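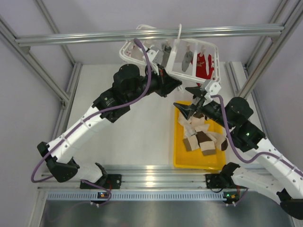 Trikik two-arm work cell

The Trikik is a closed work cell with two small robot arms for light handling of textile and other soft goods. It is made by Stoturlow and sold, rented and serviced by Hanetholm. The cell is meant for laboratories, colleges and small firms which want to try a task with two arms before they decide about a bigger line.

What the cell consists of

Both arms are fixed on the front rail, one left and one right, so the space between them stays free for the work. The housing is built from aluminium profiles. The table is white and plain, and a tray in bright yellow is easy to find against it, for the eye and also for the software. Each arm has its own purple cable, led along the links with cable ties. If a cable must be changed, you cut the ties, lay the new cable the same way and leave a loop at every joint.

The small control boards are placed at the front near the bases, where the lights can be read without opening anything.

Working with hanging racks

Many customers ask us if the arms can work with a drying rack, with small clothes hanging on it. For this we offer the Adebisi task set. It contains a white plastic rack, a yellow tray, a bag of mixed small textiles and 13 prepared tasks with written instructions. In the usual set-up one gripper holds the rack over the table and the other one works at the rack or in the tray.
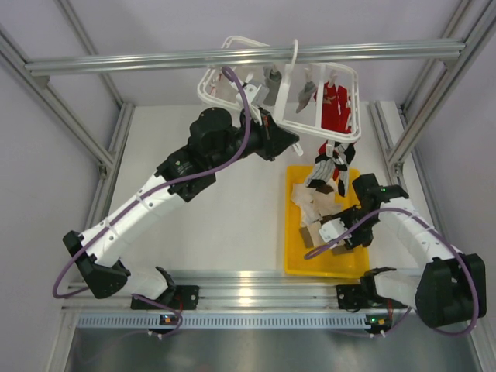 The difficulty in these tasks is that the rack can swing and turn when something pulls on it. For this reason the instructions begin with slow movements, and we advise you to keep them slow during the first 50 runs. After that the speed can be raised in 6 steps in the settings menu. Socks and other narrow pieces are a good beginning. Larger pieces fold over the gripper fingers more often and need more patience.

Delivery and service

The cell comes assembled on a pallet. Please check that your door is wide enough before you order, our office will send you the drawing. Installation and one day of training are included in the price. Spare fingers for the gripper are delivered in packs of two. We recommend a check of all screws at the base mounts after every 100 hours of work.

Rental is possible from one month. Cells ordered for the start of courses in September should be reserved early in the summer.

The Adebisi task set can be ordered also separately, for cells which are already in use.

Page last changed: 12/01/2026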